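Can a Robot Clear Your Table Yet?

Almost! I keep a close eye on this stuff, and the progress since last November has me grinning. Picking up one hard, dry thing from a clear tabletop is well within reach now, and a lot of the practice happens in simulated rooms, where a dropped dish costs zero dollars.

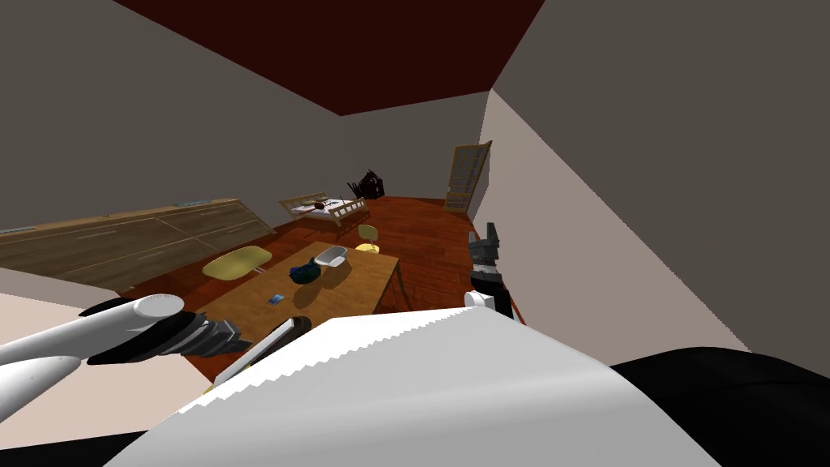 Soft things are still the tough part. Dish towels, bags, anything that slumps when you grab it. Until that gets solved, a few habits help people and machines alike:

Keep flat items like cards and mail in a shallow tray. Thin things lying on wood are miserable to pinch, even with fingernails.

Push chairs all the way in before you start clearing.

Leave a hand's width between dishes.

I tried all three at home for 33 days and my own cleanup got faster, no robot required (still want one, though!).

Adby Home Tips, September 2018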